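4. Setting up your faculty profile

Your profile is the public page that carries your degrees, appointments and publications on the department site. Plikel builds it from the entries you make in the staff area. You will need your staff login and a current CV before you begin.

4.1 Open a new profile

1. Log in to Plikel and select My Record from the left menu.
2. Select Create Profile. If the button is gray, your department office has not yet released your record. Contact them and try again later.
3. Enter your name as you want it to appear in print. The field accepts accents and other special characters.
4. Choose your current title from the list. Do not type the title into the name field, or it will show twice.
5. Select Save Draft.

Note: A draft is visible only to you and to your department editor.

4.2 Add degrees

1. Open the Education tab and select Add Degree.
2. Enter the institution, the degree, the field and the year awarded. Use the name the institution had when you graduated, even if it has changed.
3. For a degree still in progress, leave the year blank and check Expected.
4. Repeat for each degree. Plikel sorts them by year, oldest first.

Caution: Deleting a degree also deletes any thesis title attached to it. Copy the title somewhere else first if you plan to enter the degree again.

4.3 Add appointments

1. Open the Appointments tab and select Add Appointment.
2. Enter the rank, department, start year and end year. For your present post, check Current and leave the end year blank.
3. Enter promotions as separate appointments, even when they were in the same department.
4. Visiting posts go under Visiting and Short-Term. Anything shorter than one semester belongs in the biography text.

Note: Records moved over from the old Nedumlow system in March may show a rank with no start year. Fill in the year by hand. Plikel will not publish the page while it is missing.

4.4 Write the biography

The biography box holds 1,275 characters, including spaces. The short version used in the staff directory holds 260.

1. Write in the third person.
2. Start with your present post or with your first degree. Either order is fine, but keep to it throughout.
3. Spell out the name of an institution the first time you use it.
4. Paste from a word processor with Paste as Plain Text. Other methods bring in hidden formatting that counts toward the limit.
5. Select Check Length. Text over the limit is marked in red and will be cut off on the public page.

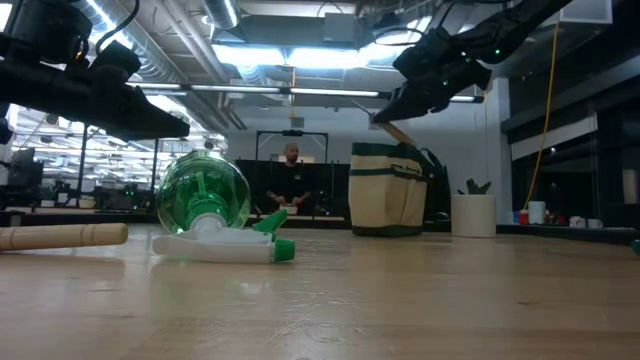 If you teach in more than one department — a joint post in Butow and Nechyporuk Halls, for instance — write one biography and let both pages draw on it. Select Share Biography and check the box next to each department. An edit made on one page then shows on the other.

4.5 Submit for review

1. Select Preview and read the page through once.
2. Select Submit. The status changes from Draft to In Review.
3. Your department editor will approve the page or send it back with comments, which appear under Messages.

Caution: You cannot edit a page that is In Review. To make a change, select Withdraw, edit the draft and submit it again.

If you see Error 61, one of the year fields contains a letter or a space. Clear the field and retype the year.

Section last revised February 2023.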